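Teaching by Doing: Gallery from the Callstead Shopping Sessions

In July our group spent 22 mornings collecting demonstrations for the Brolier project. The idea is simple to say and slow to do: a person makes the task with own hands, and a robot later learns from the recording. Some tasks were shown by hand in the store, others by remote control in our lab. We put a few notes with the gallery, for colleagues who want to try something similar.

By hand, in the store

The person who demonstrates wears a camera on the head and does the shopping in the normal way. We ask for no special speed. In the first week people moved too carefully, like actors, and those recordings were less useful for us than we hoped.

Packing the cart is the part we repeat most. Soft bags change their shape each time they are touched, so one good demonstration is never enough. 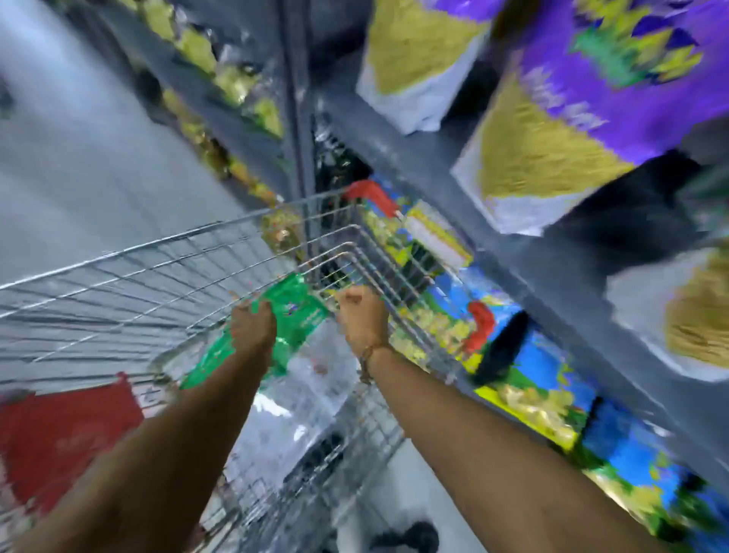
Both hands at work in the wire cart, the left one on a bright green package. The bags on the shelf next to it are still for us the most difficult objects to grasp.

By remote control, in the lab

For the second part, the operator sits 2 meters from the robot and moves it with the Hoshino hand controllers. The same cart task takes roughly 7 times longer in this way. The operator cannot feel the weight of a bag and must judge everything with the eyes. After one hour most people ask for a break, and we think they are right.

What we keep

Each recording is cut into short pieces, and each piece gets a label such as "reach", "place" or "push aside". We do the labels with the Zurosley tool. Fast turns of the head give blurred pictures, but we keep them in the set, as the robot's own camera will also move.

More pictures from the remote sessions will be added when the labels are ready.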